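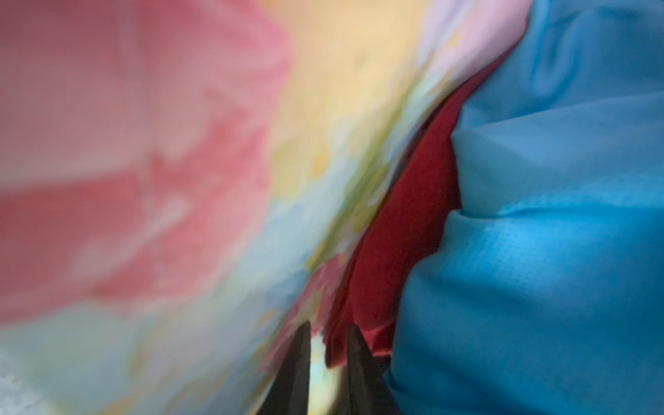 Wrist view only vs. wrist + overhead for cloth picking

Print | E-mail this thread

trokano_fan
Trained on 2,614 grasps, wrist view only. It does fine where colors change, like the red between the blue and the print.

kyei12
Color isn't the hard part. Try 3 cloths the same shade.

hwaweru
Agree with kyei12. My overhead view fixed 12 misses.

trokano_fan
Overhead can't see into a fold. I'm keeping wrist only.

Comments
Drukusness: Which gripper?
Halima Waweru: Rerunning mine Tuesday.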